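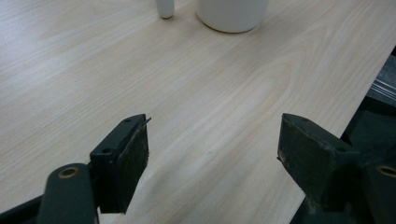

Fuvley，7/26/20

文／Radwa Lamrani

车四点到。不对，四点二十。他短信里写的四点二十，我看了三遍，还是记成四点。

浴室不能用。水管上礼拜坏的，Kramer的人来过一趟，把洗脸池整个拆下来，靠在走廊墙上，说零件要等。等多久，没说。所以这几天刷牙都在厨房。厨房的水槽小，旁边一寸地方都没有，杯子只好放到外屋那张桌上去。桌子是浅色木头的，木纹一圈一圈，看久了头晕。我小时候盯着木纹能看出人脸来，这张看不出。看出过一次鱼，后来再也没找着。

杯子洗了。白的那个，没有花。家里有花的那个不能给他用，那是妈的，妈的杯子现在装的是钥匙、橡皮筋、一截蜡烛。我想过要不要倒出来洗洗。没有。

牙刷架也是白的，窄，一根筒，只插得下一支。当初买的时候就想，一个人嘛，一支够了。现在多来一个人，我的那支就得搬家。搬到厨房，插在量杯里，跟木勺在一起。凑合。

给他的牙刷是新买的，红的，带点粉。店里还有蓝的。我站在货架前站了半天，拿了蓝的又放回去，拿了红的。Kalevi小时候什么都要红的，红的雨鞋，红的书包带子，有一年冬天非要一顶红帽子，妈跑了三家店才买着，回来他说这个红不对。不知道他现在还要不要红的。四十多岁的人了。我也不好打电话去问，喂，你牙刷要什么颜色。

电话是要打的，打了也不会说这个。我们在电话里说的都是票、钥匙、天气。还有房子。

先把东西摆好。

筒立在左边。杯子在右边。不行，太近了，像在排队。挪开一点，中间留一道缝，看得见木头。又觉得太远。我在干什么呢，这是牙刷架。

三点零五。床单还没换。

床单在柜子最上头，我踩着凳子够，够下来一条桌布。再够，又是桌布。我们家怎么有这么多桌布，没见谁请过客。第三下够着了，床单，叠得方方正正的，妈的叠法，先对折再三折，边全藏在里面。我叠不出来。我铺的时候把它抖开，一下子就没了，那些折。站了一会儿。然后铺。四个角塞进去，有一个角老是跑出来，塞了三次，算了，让它跑。

枕头两个，他要不要两个？放两个。

毛巾。大的一条小的一条。洗澡得去楼下邻居家借，已经说好了，七点以后都行。这件事我还没告诉他。车上告诉他他会说那我住旅馆，Fuvley就一家旅馆，一晚上200，他真会去住的，他就是这种人，宁可花200也不去敲别人家的门。所以等他把包放下来在说。包放下了就不好走了。

牙膏！

牙膏没买。牙刷买了牙膏没买。我自己那管卷到底了，卷得像个蜗牛，不能给人看。

三点二十。药店在坡底下，来回十五分钟，走快点十二。钱包呢。钱包在妈的杯子旁边，不是，在椅子上。鞋。跑。

药店里排着两个人，前面那位在跟柜台讲她的膝盖。讲了左边的，又讲右边的。我拿着牙膏站着，大盒的，没看牌子，伸手就拿。柜台上头的钟走得特别响。轮到我的时候她问要不要会员卡，我说不要，她问要不要袋子，我说不要，她问你哥哥是不是今天回来。

我说是。

她说，你妈妈要是在，该高兴死了。说完自己愣住了，手还按在收银机上。

我说是啊。拿了零钱就出来了。坡上去比下来难走，太阳正对着脸。盒子捏在手里，走到半路发现捏瘪了一个角，用拇指从里面往外顶，顶不回来。

三点三十九。

牙膏要不要拆开？拆开像用过的。不拆又像在店里。我把整个盒子竖起来，放杯子里，太高了，往后一倒，靠在杯沿上，斜着，倒是站得住。牙刷插进筒里。它也斜，往那边斜。两个头快碰到一起了。

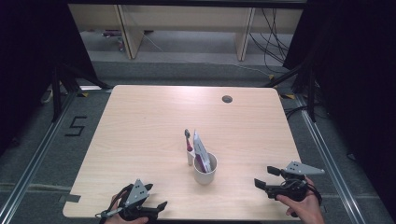
杯子，牙刷，带紫色花样的盒子。

我看着它们，觉得好笑，又笑不出来。像两个人在那儿说悄悄话，不让第三个听。

小时候我们俩就那样。躺在上下铺，他从上头倒挂下来，头发全垂着，脸涨得通红，跟我讲学校里的事。爸在隔壁敲墙，我们就不出声了，光动嘴。光动嘴也能讲好久。现在他讲什么我得猜，出声我都得猜。

上回见是妈的葬礼。更早那回不想提，更早那回在这个门口吵的，楼上楼下都听见了。吵什么呢，吵谁该回来。他说他有工作，我说我没有吗。他说你那也叫工作。那时候我在Clenine上夜班，熨床单，一个班熨96条，手上一道一道的，妈还不让我跟他说。我没说。我就说了句你走吧。他就走了。他这个人，你叫他走他是真走。

八年里他寄钱，寄得很准。每个月，从来不晚。妈把汇款单都留着，夹在一本挂历里。她也不花，她说等Kalevi回来，带我们两个去坐船。坐什么船，去哪儿，没讲过。我猜就是坐船。

四点了。

从家里到车站走过去十分钟。我该走了。可是地还没扫。地毯灰的，灰的好，不显脏。不扫了。窗开一扇，关上，风大，又开一条缝。

出门前回头又看那张桌子。牙刷那个方向不对，刷头朝上，朝着门，谁进来第一眼就看见。会不会太像旅馆了？会不会他一看就明白，哦，准备好的，杯子都摆好的，她想让我住下来。我又没想让他住下来。我是说，住几天。住几天总要刷牙的。

要不收起来，等他问了再拿。他不会问的。他会用手指头蘸牙膏，他当兵的时候就那么干，还跟我显摆过。

没收。来不及了。

跑下楼，跑到三楼想起来钥匙，跑回去。钥匙在妈的杯子里，压在橡皮筋底下，一抓抓出来一大把，蜡烛滚到地上去了。没捡。

Pristo的大巴晚点。我跑了一头汗，到了站，牌子上写着晚60分钟。一个钟头。站里的长椅上坐着个老头，抱着一箱小鸡，纸箱上戳了洞，唧唧的。我坐在他旁边。他说，接人？我说接人。他说我送鸡。然后我们就没话了。听鸡。

坐着坐着就开始想那个盒子。要是滑下来怎么办，杯子会不会带倒。杯子倒了滚一圈，滚到边上，掉地毯上，不会碎。碎不了。可能已经倒了。要不要回去看一眼，来回二十分钟，来得及。我站起来，又坐下。老头看我。又站起来。

“回去吧，”他说，“车来了我叫他等着。你哥哥长什么样？”

我没跟他说是哥哥。这地方。

我想了想长什么样。高。比我高。头发，不知道还有多少。肩膀一边高一边低，左边高，背书包背的。走路看地。我说了半天，老头点头，说哦，Kalevi Sjöberg嘛，偷过我家李子。

我没回去。我坐在那儿问他什么李子，哪一年的李子，他就给我讲。原来有一棵树，在他家后墙那边，现在砍了。原来Kalevi偷了一整兜，被狗追，李子全撒在路上，第二天妈拎着一篮子鸡蛋去赔。我一点都不知道。他倒挂着跟我讲了那么多，这个没讲。

车来的时候我正在笑。所以他下车第一眼看见的是这个，我坐在一箱鸡旁边，满头汗，笑得弯着腰。

他就一个包。很小。小得放不下两晚的衣服。

他站在车门那儿，左肩膀高，头发还有。看了看我，看了看老头，看了看箱子。

“我忘带牙刷了，”他说。

“哦，”我说。把他的包接过来，挺轻的。“走吧，上坡。”

老头在后头喊，李子！他回头，脸一下子红到脖子，跟小时候倒挂着一模一样。我走在前面，没等他，走得很快，走到药店门口才慢下来。浴室的事我还没说。到四楼再说。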